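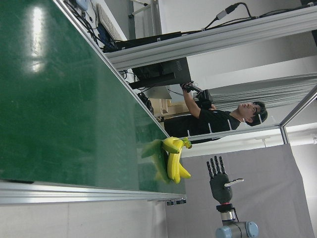
Bananas at the far corner of the green surface, with the monitor and a white keyboard beyond it.

Keep the desk next to the work surface
By Nélida Leiva

The usual advice on laying out a shared workroom is to separate the screens from the surface where objects are handled. Desks go along a wall, the work surface stands in the open, and a clear aisle is left between them. I think the advice is wrong for most rooms of moderate size, and that the two should stand side by side with a hard edge between them.

The argument for separation rests on contamination and clutter. Fruit sheds stems and leaks when bruised. Packaging spreads. Paper left near either one gets marked. These are fair points, but they concern the boundary, and a raised or clearly visible rim deals with most of them. A metal strip along the edge of a coloured surface gives a line that people respect without signs. Objects for handling stay on the green, and whatever has a plug stays on the other side.

Distance has its own costs. Gaspard Picard kept a log when the Tundholm room was still arranged in the separated manner, and over one July he recorded 1,453 crossings of the aisle, most of them to read a value from a screen and return. Moving the desk against the work surface cost an afternoon.
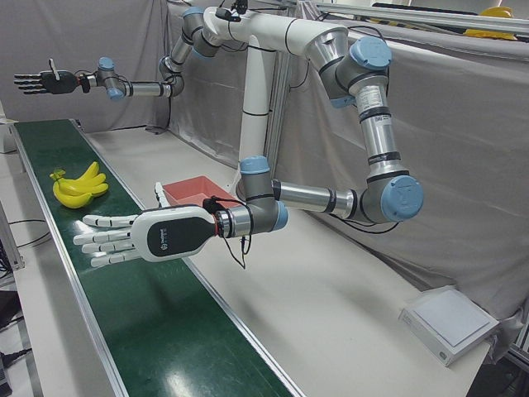

Colour matters more than is generally admitted. A saturated green makes a pale or yellow item easy to find at a glance, and it is easy on the eyes over a long shift. It is poor for green items. A translucent green piece placed on a green ground is readily missed, and anyone who sorts such things should keep a sheet of white card to hand. Gloss is the other weakness. Overhead tubes reflect in it as long pale bars, and scuffs become visible under the same light. Jarrah Kingi prefers a matt finish for this reason. I do not, as matt surfaces in my experience hold residue and take longer to wipe down.

Scuffing should not be treated as failure. Our previous top had some 3,292 hours of use when it was replaced, and the marks on it were cosmetic. The edge strip had gone first, at the corners.

The weak point of the adjacent layout is cable. Leads migrate towards the work surface and lie along its edge, where sleeves and boxes catch them. Surplus length should be coiled and tied, and the coil kept on the desk side of the rim. Laptops should be shut when idle, as an open lid takes up depth that a narrow desk does not have.
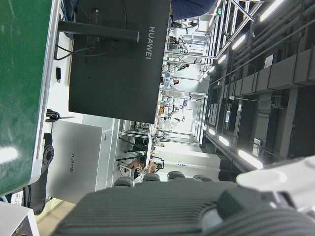 Closed laptop and bundled cable beside the metal rim.

Rutilio Olvera has objected that the arrangement puts two kinds of work within elbow range of each other. It does. A seated person needs to be told when something large is coming across, and in a room with a lot of foot traffic I would accept a gap of one chair's width. Beyond that, I would want to see the crossings counted before giving up the floor.

Related
Matt or gloss: a reply from Jarrah Kingi
Fixing edge strips at corners
Tying and storing surplus cable
Lighting a long room with overhead tubes

Contact | Copyright Tundholm | Back to top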